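Hindley separator

A Hindley separator is a settling tank for taking oil and grease out of waste water before it goes to the drain. Used mostly in food factories, laundries and small engineering works. Named after Hindley, the firm that sold the first ones. Not to be confused with a grease trap, which is smaller and normally sits under the sink.

How it works

Water comes in at one end and slows down. Oil floats, grit sinks, cleaner water leaves under a baffle at the far end. No moving parts in the basic type. Later models add a skimmer and a sloping floor so the sludge can be drawn off without emptying teh tank. 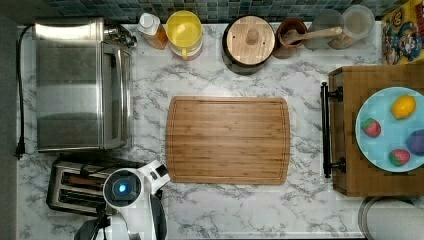

A kitchen worktop with toaster oven, toaster and bamboo cutting board.

Sizes

Built in 4 standard sizes. The largest at the Mornonbridge works held 1,076 litres, later cut to 1,055 when a second baffle was fitted. Bigger flows are handled by running tanks side by side.

Maintenance

Sludge drawn off every 12 weeks in normal use, more often where there is a lot of flour or starch. Hot water and strong detergents are a problem, both keep the oil mixed in and it passes straight through. Lids need a good seal, otherwise smell.

Later versions

Lui made a plastic-bodied version, lighter and cheaper but prone to warping. Cemine bought the design afterwards and dropped the two smaller sizes. Spare baffles for the older steel tanks are now hard to find and are usualy cut to order.

See also: Grease trap, Interceptor, Trade effluent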